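Week 2 handout: Household chores and robots
Instructor: Yabsira Woldegiorgis

Can a machine do kitchen work yet? Some of it, slowly. Moving one solid object is the easy end. Scooping is harder, as small pieces roll and spill, and a spoon can turn in the grip.

Terms for Friday: grasp, tool use, success rate. When a report gives a success rate, write down the number of tries. A rate from 62 tries and one from 200 are not equally firm.
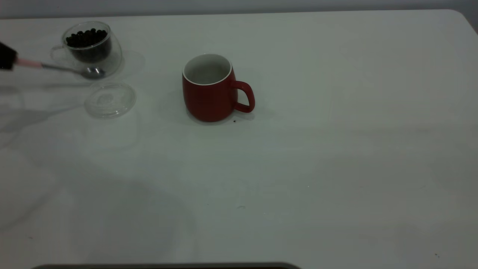

Fig. 2. Spoon in the gripper, coffee beans in the glass cup, red mug to the right.

Reading: the Jalmont notes, first half. Bring one chore you would time by hand.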